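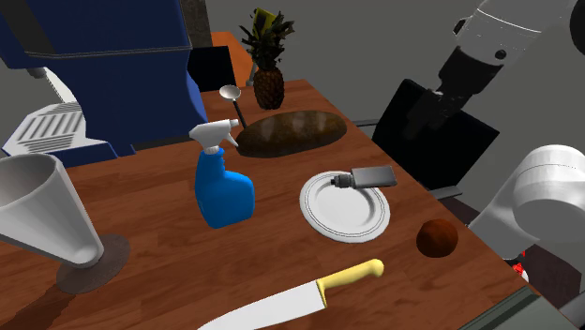 3.2 Collecting demonstrations

Demonstrations were recorded in simulation by remote control, with the operator holding a handheld controller at a desk in Skamthorpe and the arm following along on screen. Prenell, our recording tool, logs joint positions and gripper commands; it does not log sighing, so the data look calmer than the sessions were.

Figure 2. A tabletop in the Gilchrist kitchen set, with the arm at the right. The objects include a spray bottle, a white plate, a ladle, a pineapple and a large kitchen knife.

Each operator was given three practice tries per task and then five that counted. We had planned to throw out any demonstration containing a pause. This would have left us with a very tidy data set and almost nothing in it, so pauses were kept and only the idle time before the first motion was trimmed.

Clutter was left on the table on purpose. Operators steering around a pineapple take wider paths than the planner would, and the policy learns the detour along with the task. Whether this counts as caution or as a bad habit depends on the scoring, which we take up in Section 5. Teaching by hand, using the Plalell arm in our lab, is covered in the next section.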